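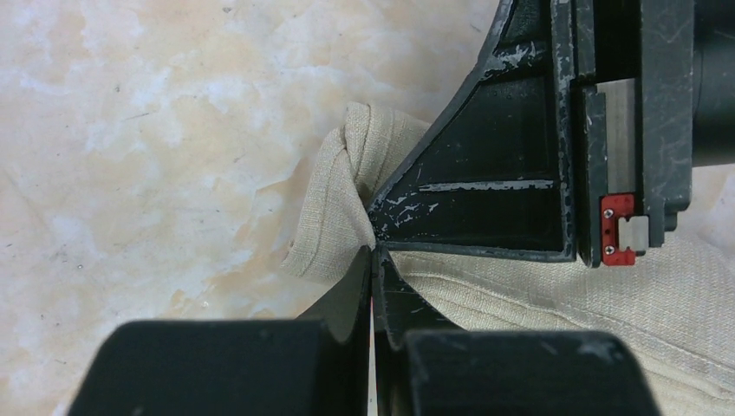
Beige linen, bunched and creased, on a marble surface.

Print | E-mail this article

The Long Life of Plain Linen

20 January 2025

Verna Van Dusen keeps her good towels in the bottom drawer and her better ones in the top. The better ones are older. They came from her grandmother's house in Prukness, and they have been boiled, bleached on the grass, patched and boiled again. She dries glasses with them.

"People think old means you put it away," she says. "These don't get used up that fast."

Van Dusen runs a linen repair bench out of the back half of the Castellanos dry goods store on Tokow Street. She started with tablecloths. Now most of what comes in is dish towels, pillowcases and bread cloths, the kind of thing that sold for pocket change when it was new and that most families threw out when polyester blends came along. She charges by the hole. A small darn takes her 20 minutes, and a bad corner can take the afternoon.

Linen is made from flax, a thin blue-flowered plant that likes cool weather and doesn't need much feeding. The useful part is a bundle of fibers that runs up the stem just under the skin. To get at it you have to rot the stem a little, a step called retting, and that can be done in a pond, in a tank or by leaving the cut stalks on the ground in the dew. Then the stalks are dried, broken, scraped and combed. What comes out of the comb looks like a horse's tail. The long hairs are line flax and go into fine cloth. The short, messy leftovers are tow, which used to go into sacks, rope and work shirts.

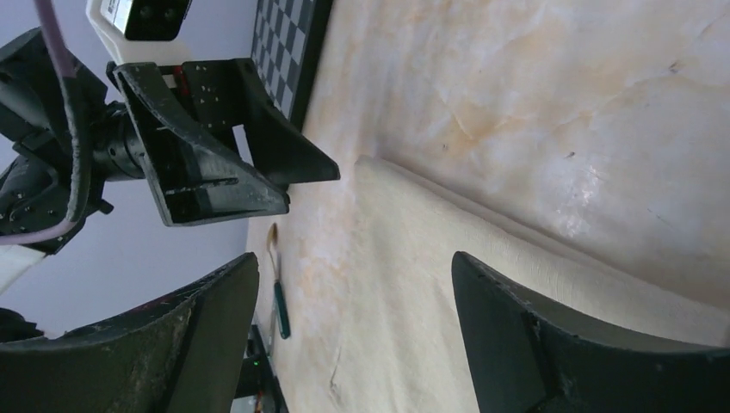 All of that takes hands and time, and cotton needed less of both once the gin and the power loom were in place. By the end of the nineteenth century, linen in this country was mostly something you bought from overseas and saved for company. The farms around Prukness held on longer than many. The last scutching shed, out on the Kikden road, stood until a windstorm took the roof, and the owner sold the beams.

A few growers have tried it again. The Kikden plot is half an acre, planted in spring and pulled by hand in summer, roots and all, because cutting it shortens the fiber. Last year's crop was laid out to ret and lifted in September. It filled the back of a pickup. After combing, there was enough line flax to weave 17 towels, and the growers kept most of them.

Van Dusen has one. It is stiff, a little gray, and has a bit of stalk stuck in it near the hem that she has decided to leave alone. She says new linen is not very pleasant and there is no use pretending it is. It scratches, and it pushes water around a plate for the first few weeks. After 30 washes it begins to drink. After a few years it goes soft and stays soft, which is the opposite of what happens to a cheap cotton towel.

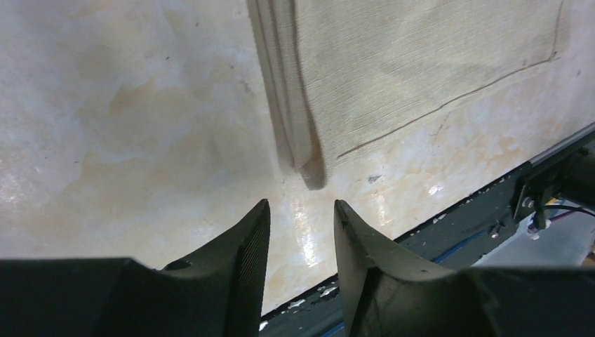

Wrinkles are the complaint she hears most. Flax fiber has very little stretch, so when it is bent hard it keeps the bend. Steam helps, and so does folding the cloth while it is still damp and pressing it flat with the palms. For that she wants a hard surface with nothing on it that can snag. A pale, mottled one like the work surface in the photo would suit her, but her own is a door laid over two file cabinets. She smooths from the middle out, folds in thirds the long way, and leaves the stack under a cutting board overnight. She owns an iron and uses it for altar cloths and for one customer who checks.

Washing is simpler than people expect. Warm water, plain soap, no fabric softener, and plenty of room in the tub. Softener leaves a film, and a towel with a film on it won't dry a spoon. Chlorine bleach weakens the fiber and she won't mend anything that smells of it. Sun is better. Rust marks she treats with lemon and salt, and if that doesn't work she cuts the spot out and sets in a patch from the scrap bin.

The scrap bin is the real business. She has some 500 pieces, sorted by thread count and color in flat boxes under the Castellanos shelving, where the enamel pots used to be. A patch has to match the weight of the cloth around it or it pulls. White is the hardest to match, since no two families' whites come out the same after decades in different water.

She buys scraps by the pound, any condition, if they are clean. Monograms are fine. She unpicks the initials when she can and turns them to the back when she can't, and last month a woman from the other side of the county found her own great-aunt's letters on the underside of a patch in someone else's tablecloth. She asked to buy it. It had already been paid for, so Van Dusen gave her the owner's phone number and went back to the pillowcase she was working on.

Print | E-mail this article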